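We use cookies to keep the list archive running. Accept / Manage settings

Conton Table & Craft List — archive
October 2, 2024
Posted by: list member, Stelel branch

Subject: Re: autumn table, plates and pumpkins

On the earlier digest, someone wrote:

> Do we want the small striped pumpkins again this year or
> the plain orange ones? And is it one plate per place or
> the stacked pair? I've 24 places to lay at Vornell and
> would like to get the order in before the weekend.
> Also has anyone still got the green cloths from June?

Quick reply, on my way out. Striped ones, please. The orange and cream go far better on green than the plain, which just look like satsumas from across the room. One pumpkin either side of the plate, plate in the middle, leave it at that. We had leaves and ribbon and all sorts last time and people had nowhere to put their bread.

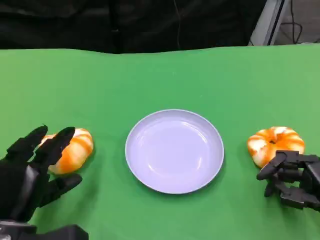
Cloths — I have 2, both washed, niether ironed. The rest went back to Bezerra with the trestles and I'd ring them before buying more. They charge for creases, so fold them over a tube if you can find one.

One plate per place. The stacked pair looks smart but it doubles the washing up, and the hall sink is the size of a shoebox. Plain pale plates, round, nothing with a pattern. Pumpkins go on last, after the glasses, otherwise they get knocked and roll under the table and somebody treads on one.

Small orange bits for colour are fine too, if they're kept near the plate and not on it. Food goes on it. Last year a guest tried to bite one.
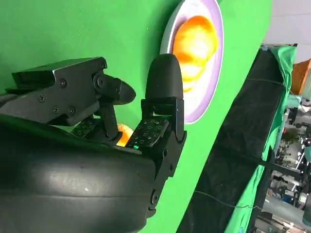
How many pumpkins do I order for 24 places?

Two each makes 48, but they come in trays of 70 from the Stelel wholesaler, so get one tray and put the spares on the windowsills and the serving table.

Will bring the cloths over Friday if the car's back. If not someone will have to fetch them, sorry. Boxes are by my back door, the one marked PLATES has got cloths in.

Must dash — will look at the seating thing tonigth.

Back to top | Contact the list owner | © Conton Table & Craft List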